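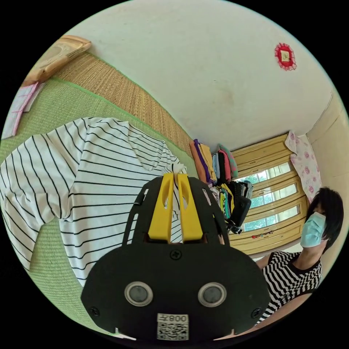
Folding grippers at work – who's got them?

jasik_fan
Posted Tuesday, January 7, 2025
Pilmont wants our folding crew using hand-held grippers so a robot can learn from us. I used to fold up to 300 shirts a shift by hand and I'm way slower with this thing. Is it the same for everybody?

lui88
Same at our place! Pinching a thin T-shirt with two stiff fingers is a pain, but my wrists got used to it. They dropped our quota to 100, so ask about that.
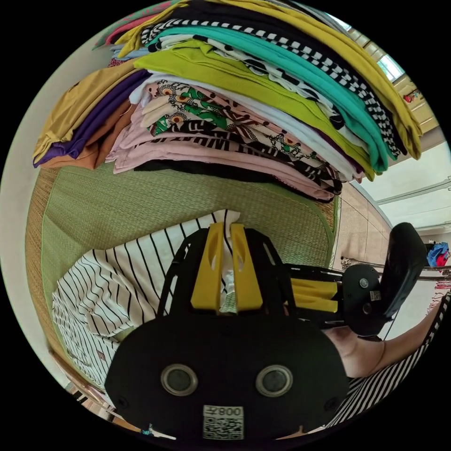

Re: quota

jasik_fan
No drop for us. Heather Gilchrist (shift lead) says April, maybe.

nilico_nights
So you're training your replacement and they won't even cut the quota? No thanks.

lui88
Don't agree – our folders moved to sorting and mending, and I like mending better. Same pay too.

nilico_nights
Get that in writing.

jasik_fan
Ok, asking Heather tomorrow.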